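Chair repairs at Vernstead: what we can mend and what we can't

The black padded tub chairs from the reading room have come up at every members' evening this year, so this item sets out where we have got to with them. Melquiades Ventura has been looking after the repairs in the workshop at Huerta House and most of what follows comes from his notes.

We bought the chairs second-hand when the Marotura offices closed. There were 27 of them and they have had a hard life since, first in the reading room and then in the upstairs hall. Seven are now out of use. The rest are fine to sit in, but please read the part about checking before you move any of them.

What has gone wrong

The padding has lasted well. The weak point is underneath, where the shell meets the metalwork. Each shell has black plastic mounting blocks, and they sit close to a pair of metal bracket arms with brass-coloured grommets near the top. If a chair is tipped back, or dragged by one arm with somebody still in it, the strain goes into the plastic.

On the worst one both blocks are damaged. The left has a rough, chipped front end with grey plastic showing, and the right is ragged at its outer end, with a torn lip around the top. There is also a scuffed patch on the covered ridge between them, though that is only a matter of looks.
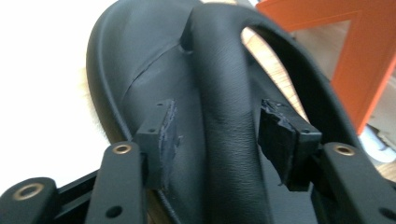 Glue or new parts

Melquiades tried gluing first, on a chair with a clean crack. He used a two-part adhesive from the workshop shelf, clamped it overnight and put the chair back together the following afternoon. It held for a fortnight of light use and then let go at the same place. We won't be gluing any more of them. A joint that gives way under someone's weight is not something we want in a room used by the lunch club.

The other choice is to replace the blocks. Nekusum, who supply fittings to the trade, have looked at a sample and say they can match the hole spacing. They sell in packs, and we would have to buy more than we need at present, but the spares would keep. We have asked for one pack to try on 3 chairs before ordering for the others. Delivery should be in June.

Fitting is straightforward once the shell is off its base. The old block comes away from underneath, the new one goes on in its place, and the screws are done up by hand before the final tightening. A power driver is too fierce for this and could split a new block before anyone has sat on it.

Storing the shells

While we wait for parts, the shells that have been taken off are being kept together in the workshop. They look so alike that two have already been muddled, so each one now gets a paper tag with its chair number, and its screws go in an envelope with the same number on it.

Please don't pile anything on top of them. The rims are thickly padded and will mark if something heavy is left there for weeks. If you need to shift a shell, take it by the padded rim and keep your other hand under the body - not by the blocks, even if they look sound. Some light creasing in the leatherette is to be expected at their age and does not need reporting.
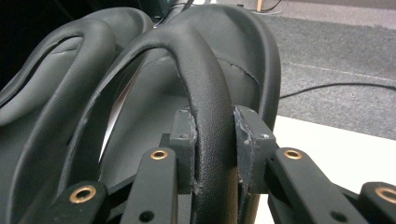 Checking the chairs still in use

Before you move a chair, turn it on its side on a blanket or a piece of carpet and look underneath. You are looking for pale lines in the plastic, missing corners and loose screws. Then hold the base and try to rock the shell. A little give is normal, but a click or a gap opening up is not. If you find either, tie a strip of red tape round the arm and leave the chair by the workshop door.

Chairs should be lifted by two people and not dragged, even for a short distance across the hall.

Costs

The repair fund stands at just over £2000 and the trial pack will come out of that. Replacing all the chairs would take most of the fund and leave very little for the tables, which also need attention before the winter.

If you have mended similar chairs and know of a better way of fixing them, Melquiades would like to hear from you. Leave a note in the workshop tray or catch him there in the morning, usually before eleven.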